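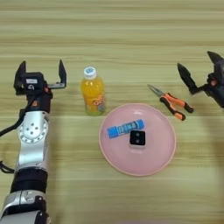

The Cult of the Cleared Table

By Wai-kit Yu

The Prevel method promises that you can clear any table in your home in nine minutes. I have now read all 48 pages of the booklet, and I have some doubts.

The idea is simple enough. Everything that has drifted onto the table during the day goes onto one plate or tray. You carry the plate around the house and put each thing away, and when the plate is bare, you wash it and stop. Prevel calls this plate the "lander." I refuse to call it that.

What the booklet skips is the question of what ends up on a table in the first place. In its drawings the clutter is always keys, a letter and one tasteful mug. In real life it's a bottle of orange drink and a blue glue stick, and the glue stick is already on the pink plate, where somebody might reasonably expect a cookie. Does glue go on a plate we eat from? Prevel says any plate will do. I'd say pick one, a cheap one, and keep food off it for good.

Then there's the bottle. Is a drink clutter? By the rules, anything "not in use" must go. At my house a half-finished drink stays in use for most of an afternoon, according to whoever opened it, and no booklet is going to settle that argument.

I tried the method every evening through July. The first week I averaged well over nine minutes, mostly spent standing in the hall holding a plate and wondering where tape lives. That's the weak spot in all of these systems. They're good at getting things off the table and vague about where the things go next. I ended up with a tidy table and a very full drawer.

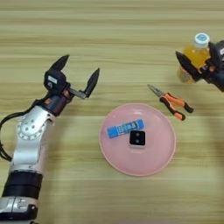 What the trays cost

Naturally there are products. Pikton sells a lidded tray with dividers for 70 dollars. The Arnach version is a little smaller and comes with a cloth. Daneshvar, a shop I otherwise like, stocks a set of three, and I can't imagine the household that needs three.

I borrowed the Pikton for two weeks. The dividers are too narrow for scissors and the lid invites you to close it and walk away, so the clutter just gets a nicer place to sit. A plain dish from the kitchen did the job better, and I could see what was on it.

I'll keep one piece of the Prevel routine, the part about doing it before supper while everyone is still awake enough to claim their own stuff. The timer has gone in the drawer with the tape.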